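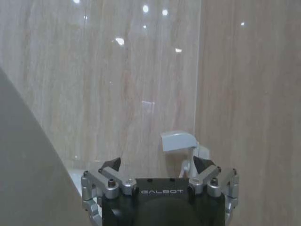

文:Platby臨床研究支援室 募集担当
掲載日:2026年1月8日

軽度認知障害(MCI)を対象とした睡眠・歩行習慣観察研究 参加者募集のお知らせ

Platby臨床研究支援室では、軽度認知障害と診断された方、および同年代で認知機能に問題のない方を対象に、日常の睡眠と歩行習慣が記憶課題の成績に及ぼす影響を調べる観察研究の参加者を募集します。本研究は薬剤の投与、食事の制限、医療機器による治療を伴いません。研究計画は所内の倫理審査で承認されています。

研究課題名
中高年者における夜間睡眠の分断と日中歩行量が遅延再生課題に与える影響に関する前向き観察研究(略称:Moen研究)

目的
夜間の中途覚醒回数と日中の歩行量を同一の参加者について継続的に記録し、記憶課題の成績との関連を解析します。睡眠と身体活動を別々に扱った報告は多いものの、両者を同じ期間、同じ方法で測定した資料は限られています。本研究では個人内の変動にも着目し、よく眠れた週とそうでない週の成績差を検討します。

募集人数
診断群 43名
対照群 43名
いずれも定員に達し次第、受付を終了します。

参加条件(共通)
・登録時の年齢が60歳以上80歳未満であること
・自宅で生活し、屋外を介助なしで20分以上続けて歩けること
・日本語による説明文書を読み、自らの意思で同意できること
・調査期間中、指定の来所日に通えること

参加条件(診断群のみ)
・医療機関で軽度認知障害の診断を受けていること
・診断書または紹介状の写しを提出できること
・週に一度以上連絡をとれるご家族または知人がいること

参加いただけない方
・認知症の診断を受け、治療薬を服用している方
・睡眠時無呼吸症候群の治療を現在受けている方
・過去1年以内に脳卒中、心筋梗塞を発症した方
・交代勤務または夜勤に従事している方
・ほかの介入研究に参加中の方
睡眠薬を服用中の方は、種類と用量が直近3か月間変わっていなければ参加できる場合があります。申込時に薬剤名をお知らせください。研究参加のために自己判断で服薬を中止しないでください。

調査の内容
調査期間は13週間です。期間中、手首装着型の活動量計を入浴時を除いて終日装着していただきます。あわせて、起床時に睡眠日誌(1日分につき記入欄は5項目)を記入していただきます。活動量計と日誌用紙は初回来所時にお渡しします。充電は週に一度、所要時間は90分です。

来所は計4回です。
初回:説明、同意取得、問診、身長・体重・血圧の測定、記憶課題
2回目(第4週):記憶課題、機器の確認
3回目(第8週):記憶課題、日誌の回収
最終回(第13週):記憶課題、質問票、機器の返却
所要時間は初回が2時間半、2回目以降は各1時間です。記憶課題は単語リストと短い文章を用い、休憩をはさんで実施します。採血および画像検査はありません。

実施場所
Platby臨床研究支援室 Bremley分室 2階
エレベーターがあります。駐車場は台数に限りがあるため、車で来所される場合は予約時にお申し出ください。付き添いの方は待合スペースをご利用いただけます。

謝礼
来所1回につき5,000円を、各回終了後に指定口座へ振り込みます。交通費は公共交通機関の往復実費を別途支給します。途中で参加を取りやめた場合も、それまでの来所分は支給対象です。付き添いの方の交通費は、診断群に限り1名分を支給します。

想定される負担と不利益
活動量計のバンドにより皮膚のかぶれが生じることがあります。症状が出た場合は装着を中止し、窓口までご連絡ください。記憶課題の実施中に疲労や緊張を感じた場合は、いつでも中断できます。参加者ご本人に直接の治療上の利益はありません。課題の成績は研究用の指標であり、診断には用いません。

個人情報の取り扱い
収集した情報には研究用の番号を付し、氏名・住所と切り離して保管します。活動量計のデータはStindico形式に変換し、外部ネットワークから隔離した所内サーバーに保存します。成果を公表する際、個人が特定される情報は含めません。保存期間は研究終了後5年間とし、期間満了後に消去します。

同意の撤回
参加は任意です。同意後も、理由を述べることなくいつでも撤回できます。撤回によって通院先での診療に影響が及ぶことはありません。撤回前に取得したデータの取り扱いは、撤回書の該当欄で選択していただきます。ただし、解析結果の公表後は削除できません。

申込方法
分室の受付に備え付けの参加申込票に必要事項を記入し、窓口へ提出または郵送してください。ご家族による代筆は可能ですが、参加同意書への署名はご本人に限ります。申込票の受領後、担当者が電話で参加条件を確認し、初回来所日を調整します。電話での確認には20分を要します。

受付期間
1月13日から定員に達するまで

提出先
Platby臨床研究支援室 Bremley分室 Moen研究事務局
封筒の表に「参加申込票在中」と朱書きしてください。提出書類は返却しません。条件に該当しなかった方の申込票は、通知後に裁断処分します。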